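Call for Participants: Fault Review Observers, Two-Arm Laundry Cell

Nolmont Test House, Asirer building, ground floor
Paid sessions starting in March

Why we are advertising

Our two-arm cell drops things, grabs two garments when it was told to take one, and on one occasion closed a gripper while a technician's sleeve was still inside the enclosure. She was not hurt. The door switch should have cut power to both arms and it cut power to one. We have the log, and the log says everything was fine, which is the part that bothers us most.

The control software comes from Adness. The supplier's position is that the double grabs are a matter of tuning and that the door fault was a wiring error on our side. Maybe so. We have rewired the switch and had it checked by an electrician with no stake in the argument, and we would still like people who are paid to doubt it to sit outside the cell and watch.

We need 24 observers. You don't need an engineering degree. We would take a careful seamstress or a retired machine operator over somebody who already believes robots will be folding everyone's shirts by next year.

What you would be watching

The job in the cell is hanging small laundry on a round clip hanger that hooks over a rack. It sounds easy. Dark cloth is where we see most of the trouble, and you will spend a lot of your time on it.
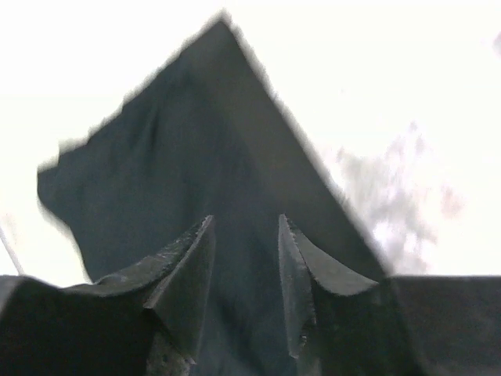 Black cloth at the hanger, with a bit of pink next to it near the left gripper:

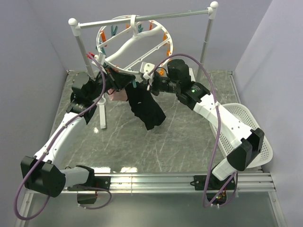
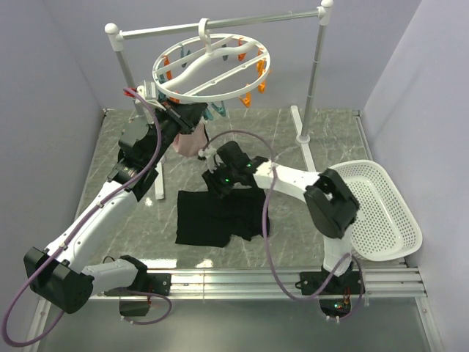
What you will do

Each participant does five sessions of 60 minutes. You sit at a desk outside the enclosure with a screen, a paper form and a stop button. For every attempt you write down:

– which arm moved first
– whether the gripper took one piece of cloth or more than one
– any contact between the arms, or between an arm and the rack
– anything you would have stopped, even if you didn't press the button

Please don't be polite on the form. An earlier round of 213 attempts was scored by our own staff, and when Noemi Leone went back through the video she found that "minor slip" had been used for everything from a loose corner to a garment on the floor. That round has been thrown out.

You will not go inside the cell. You will not reach into it, hand it a sock, or free a stuck clip. Serena Mancuso runs the floor and she will send you home if you try.

Who can apply

You must be 18 or over, able to sit and look at a screen for an hour, and comfortable reading and writing in English. You need to be able to tell dark blue from black under bright light (we test this on arrival, with cloth). Glasses are fine.

We can't take anyone who works for Adness or has worked for them in the past, or anyone in the same household as a Nolmont employee. Experience with industrial machines is welcome – bad experience especially.

Pay and practical matters

You are paid per session, at the end of that session, whether or not the robot runs. It often doesn't. If a session is called off after you have arrived you still get the full amount. Parking is behind the building. The test room is noisy and we provide ear protection.

Your forms go to Ubaldo Ferri, who is writing the fault report and does not report to the people who built the cell. Names are removed before the supplier sees anything. If you press the stop button, you will not be asked to justify it on the spot, and pressing it too often will not cost you your place.

What we can't promise

We can't promise the report will change anything. Sartori, who own the cell, have agreed in writing to read it and to keep the arms switched off between sessions until it is done. They have not agreed to fix what it finds. We asked.

How to apply

Send a short note to Hanane Chraibi at the Nolmont front desk, by mail or in person. Tell us what work you have done and describe one time you noticed something wrong with a machine before other people did. Half a page is plenty. Please list any dates in March when you can't come.

Applications close February 14, 2023. Questions about pay go to Annunziata Longo at the same address.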